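Nokel completes first collection phase for circuit board picking at Vakatlow

September

Nokel has completed the first phase of data collection for a learned picking system intended for electronics repair and recycling lines. The phase produced 2,131 accepted demonstrations of a two-finger gripper picking bare circuit boards out of plastic bins. Work was carried out at the company's Vakatlow site with boards supplied by Floltel.

Each demonstration was driven by an operator from a separate desk, with the view from the wrist camera recorded alongside joint positions and gripper opening. The set covers 28 board types. Round boards and boards with tall parts near the rim were given extra sessions, as the choice of grasp point is narrower on these.

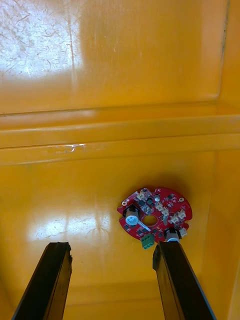

Operators were asked to approach slowly, to avoid closing on capacitors or terminal blocks where a bare edge could be reached, and to leave failed attempts in the recording. Failed attempts are labelled separately and are not included in the total given above. Board position and angle were changed before every attempt.

"Glare from the bin walls was the main difficulty in early trials," said Nazmiye Sarıgül, who leads data collection at Nokel. "We decided to keep it in the data. The lines where this will run have scratched bins and overhead lighting, and the system has to cope with both."

Recordings were made at 10 frames per second and checked by a second operator before acceptance. Training is now under way on Pollock, Nokel's in-house control software. Results will be reported once tests on board types held back from training are complete — 5 types have been set aside for this purpose.

"A gripper that picks a board cleanly but bends a connector is of no use to a repair line," said Yavuz Aydoğan, engineering manager at Floltel. "Our staff will inspect the boards after each test run."

A second phase, covering bins that hold several boards at once, will follow at the same site.

Enquiries: Nokel press office, Vakatlow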